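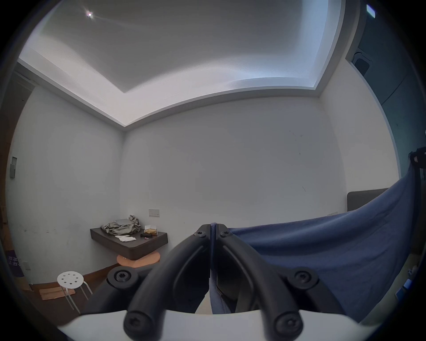 What is a minority squeeze-out?

A minority squeeze-out is a transaction in which the owner of most of a company's shares obliges the remaining shareholders to sell, usually for cash, so that the whole company ends up in one pair of hands. The people being bought out are entitled to be paid, and in most places they can argue about the price, but past a certain point they can't simply refuse to go.

Background

A company with a large controlling owner and a scattering of small ones is a slightly awkward household. The big owner pays for most of the improvements and would like to make the decisions quietly, while the small owners have a right to annual reports, meetings, fair treatment and a share of whatever dividend is going. Keeping up a stock market listing costs money too, and when very few shares change hands each day, the controlling owner may start to wonder what the listing is for. Small shareholders, for their part, often bought in years earlier at a higher price and are in no hurry to be sent home with less.

The usual first step is a tender offer, which is an open invitation to every shareholder to sell at a stated price by a stated time. If enough of them accept, the buyer crosses a threshold set by company law, and the rest of the shares can be acquired on a compulsory basis. The threshold varies a good deal from one country to the next, and so does the way it is counted. Some systems look at all the shares, and others look only at the shares the buyer didn't already own, which makes the hurdle a good bit harder to clear.

Another route is a merger. The controlling owner sets up a new company, the old one is merged into it, and the small shareholders receive cash in place of their stock. Whether the minority gets a separate vote on such a merger is one of the oldest quarrels in the field -- and one that has kept a great many lawyers comfortably employed.

How the price is set

Price is where most of the trouble lies. A buyer will generally point to the recent market price and add a premium on top. This sounds generous, and sometimes it is, but a thinly traded share can sit well below what the business is worth, and a premium on a low number may still be a low number. Buyers are also free to choose their moment, and they tend to choose one when the shares have been having a rough time.

Other approaches look at the company itself. A valuer may compare it with similar listed businesses, add up its assets and take away its debts, or estimate the cash it will bring in over the coming years and work back to a present value. Small changes in the assumptions can move the answer a long way. Two honest valuers, given the same set of books, may come back with figures that hardly seem to belong to the same company.

The Rillomier case

A case often used in teaching is that of Rillomier, a ferry and harbor operator controlled by the holding company Brellholm. Brellholm offered 12 crowns a share, a premium of roughly 15 percent to the last closing price. The independent directors hired Prydderch, an advisory firm, whose report found the offer fair but leaned heavily on a weak trading year.

Lucian Stanciu, who ran a small fund called Urnimon, held three percent of the shares and declined to tender. He argued that the harbor land was carried in the accounts at a very old value, and he asked a court to appraise it. The proceedings dragged on for nine months before the parties settled privately. The land was never formally valued, so the case is remembered more for its arguments than for its result.

Protections for small shareholders

Most legal systems offer some form of appraisal right, under which a shareholder who objects can ask a court to decide what the shares were worth. It is a useful right, though a slow and costly one for somebody with only a modest holding, and strict deadlines often apply. In some countries a ruling benefits every former shareholder, and in others only those who filed.

Independent directors are commonly asked to review the offer and give an opinion, with help from an outside adviser. Buyers may also agree that the deal will go ahead only if most of the unconnected shareholders accept it.

See also: tender offer; appraisal right; going-private transaction; control premium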